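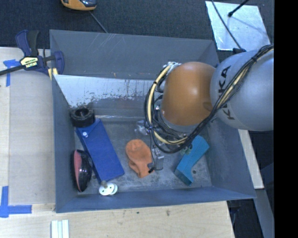 Orange and silver-grey KUKA arm, open metal bin.

Section 5: Setting up your Wondetti Psalm Box for family use

By now you should have the lid off, the tray in and the ribbon untangled (if the ribbon has come out of its slot, go back to Section 4, it only takes a minute). This section takes you through sorting the cards, choosing your first psalm and getting through a first week of learning it together. Do read it to the end before you start, especially if there are small children waiting at your elbow, who will want to hold things.

What you will need

The box, the seven dividers, the starter pack of 17 cards, a soft pencil and a Bible in whichever translation your household normally uses. A candle is lovely at this time of year but quite optional.

Sorting the cards

1. Take the starter cards out of their paper band and lay them face up on a table or a clean bit of carpet. Each card carries one portion of a psalm, with the psalm and verse in the top corner and a blank line along the bottom for your own notes.

2. Put the dividers into the tray with Morning at the front, then Midday, Evening, Thanks, Sorrow, Journeys and Learned. You may prefer another order, and several families have written to tell us theirs, but please keep Learned at the very back or the later sections of this guide will make very little sense.

3. File each card behind the divider that suits it. The coloured dot is our suggestion and no more than that. Psalm 121 is dotted for Journeys, and Tomomi Uchida, who wrote the notes on the backs of the cards, still keeps hers under Evening and won't be talked out of it.

4. Write the short name of your translation in pencil on the inside of the lid. If grandparents or godparents are going to help with the learning, let them know which one you have chosen.

Note: The cards in the Cotard edition are a little taller than the others and will stand proud of the dividers. They fit perfectly well with the lid on.

Choosing your first psalm

5. Pick something short. Psalm 23 is what most people reach for, and there is a great deal to be said for starting with words the older members of the family half know already. Psalm 100 is just as good and rather more fun to say loudly. We would leave Psalm 17 until you have a few others behind you, beautiful as it is, and Psalm 119 can wait until everyone is a good deal older!

6. Move the cards for that psalm to the very front of the tray, ahead of the Morning divider, and lay the ribbon across them.

The first week

7. Settle on a time and keep to it. Straight after supper works for a lot of households, before anyone has left the table. If yours is the sort of house where people eat in shifts, try ten to eight in the morning with coats on.

8. On the first evening, one person reads the whole psalm aloud, slowly, from the Bible itself. Leave the cards in the box. Let there be a little quiet afterwards, and if someone has a question, have the question, even if it leads you a long way from the psalm and the washing up gets forgotten.

9. On the second evening, take out the first card. Read it aloud, then have everyone say it together, then go round the table with each person saying a few words and handing on to the next. Children who can't read yet are often the quickest at this.

10. Add a card each evening, always going back to the first one before you begin the new one. If you miss an evening, simply pick up where you were. Please don't do two to catch up.

11. When everyone can say the psalm through with the cards face down, pencil the month on the bottom line (December, say) and move the cards behind Learned.

Caution: Use pencil only. The cards have a light coating and ink will smear on to the next card and, in our experience, on to the tablecloth too.

Caution: If you do use a candle, stand it well away from the open box and have a grown-up put it out before the closing prayer, when eyes are shut.

If things go wrong

Someone gets upset at being corrected. Go back to saying the words all together for an evening or two. Kiyoshi Sasaki, who tried the box with his three boys while we were still cutting the dividers by hand, made it a rule that only the youngest was allowed to correct anybody, and we have since borrowed that rule in our own house.

A card is missing. Look inside the Bible first, then under the tray. Replacement cards can be ordered singly using the slip at the back of this guide.

The words differ from the ones you hear in church. Copy your church's wording on to a blank card (there are five at the back of the tray) and file it in front of ours.

Section 6 deals with adding the Predska song cards, which need the deeper lid.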